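**Desk drawers, notes as a thread**

Replaced the paper trays on my desk with a small drawer unit, the white one from Peretti. Three drawers, gloss fronts, no handles. Had it since February. Notes follow for anyone choosing between this sort and the sort with knobs.

\-

Opening. No handles means you need a fingertip on the edge of the drawer front. Fine with dry hands. Slow with a mug in the other one.

\-

Gaps. The seams between the fronts are faint on mine. The line down the right edge, between front and side panel, is darker and easier to see. If yours varies in width from top to bottom, check the unit is standing level before you blame the runners.

\-

Gloss. Shows every fingerprint under a desk lamp and hardly any in daylight. Damp microfibre, then a dry one. I tried the Gradik spray and went back to water, as the spray left streaks.

\-

Position. It started on the left of the monitor, well forward, and I kept catching it with my elbow. Pushed back towards the partition it is out of the way. Leave a finger's width behind it if you have cables to run.

\-

Contents, top down:

- Top: pens, stapler, the tape measure
- Middle: chargers, each with a paper label
- Bottom: receipts, spare labels, the Begay manuals

Heavy things go at the bottom. A full top drawer pulled right out will tip an empty unit.

\-

Receipts. I cleared 311 of them out of the old trays and kept just over 100. The rest were for things I no longer own.

\-

Liners. Truvside felt, cut with a craft knife, no glue. Stops the pens rolling to the back. Cut it slightly undersized, or the corners curl up and catch on the drawer above.

\-

Someone asked about stacking two. I wouldn't on a desk. The top drawer would be at chin height and you'd be feeling about in it blind.
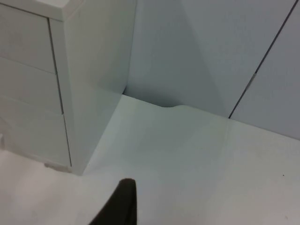 Last changed: 2022-07-15

\-

Post on contents edited to move the tape measure. It used to be in the middle drawer and I kept looking in the top one.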